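Residencia Prikbridge
Servicio de Intendencia
Recomendaciones para el uso de bandejas en las cocinas compartidas

Actualizado: 06-10-2024

El Servicio de Intendencia recuerda a los residentes que las cocinas de planta disponen de bandejas para reunir y trasladar alimentos envasados. Se ruega la observancia de las siguientes indicaciones.

Antes de empezar

Retire de la mesa los objetos ajenos a la comida y pase un paño húmedo bien escurrido. Deje secar la superficie. Los estropajos metálicos no están permitidos sobre las mesas ni sobre las bandejas.

Colocación

Sitúe primero los envases de mayor peso, en el centro de la bandeja. Las cajas de galletas y demás cartones se apoyan sobre su cara más ancha. Las botellas de refresco se transportan aparte, en posición vertical y con el tapón cerrado; una botella tumbada rueda con facilidad y debe calzarse o levantarse antes de mover nada más.

No apile envases por encima del borde de la bandeja cuando vaya a utilizar la escalera.
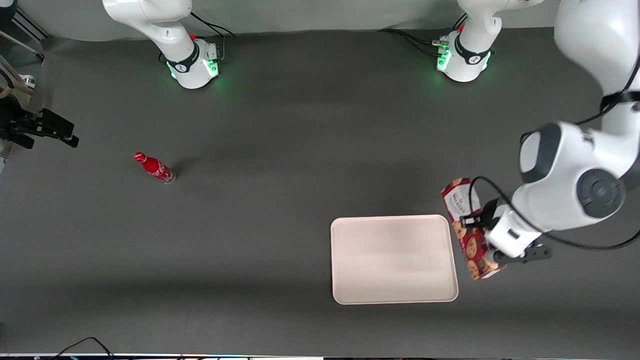 Caja roja de galletas junto a la bandeja vacía, con una botella de Coca-Cola tumbada sobre la mesa gris.

Conservación

Los paquetes abiertos se guardan en recipiente con tapa, rotulado con el número de habitación y la fecha de apertura. Intendencia retirará los productos sin rotular en la revisión de cada mes, salvo en julio.

Las bandejas se lavan a mano con agua templada y jabón neutro, y se devuelven secas al estante inferior.

Para solicitar la reposición de una bandeja deteriorada, diríjase a Jae-in Geum, Intendencia, extensión 518.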